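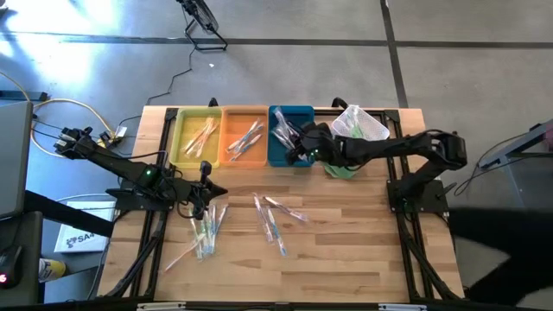 News > Kit and budgets

Second pair of arms goes on the Stetness shopping list

I've spent most of November with a spreadsheet open, so forgive me if I sound a bit giddy, but we've finally agreed what to ask for! The Stetness sorting bench (two arms, three coloured trays and an awful lot of wrapped toothbrushes) is getting a twin next year, if the money comes through.

Damir Nikolaidis has been getting the quotes in. Hekance came back first, Orker took their time, and both want extra for delivery, which I'd clean forgotten to put in. The arms are the big cost, obviously. It's the little bits that creep up on you – clamps, cables, spare gripper fingers, another table with a proper metal frame under it.

We've also put in for 1000 more toothbrushes and 80 spare trays and baskets from Falcão, who do a decent price once you go over 100 of anything. I'd like a few more colours of tray too, but Damir says that can wait.

The full list goes in at the end of the month. If your team wants something added, tell me before then, and please send a price with it (a link will do).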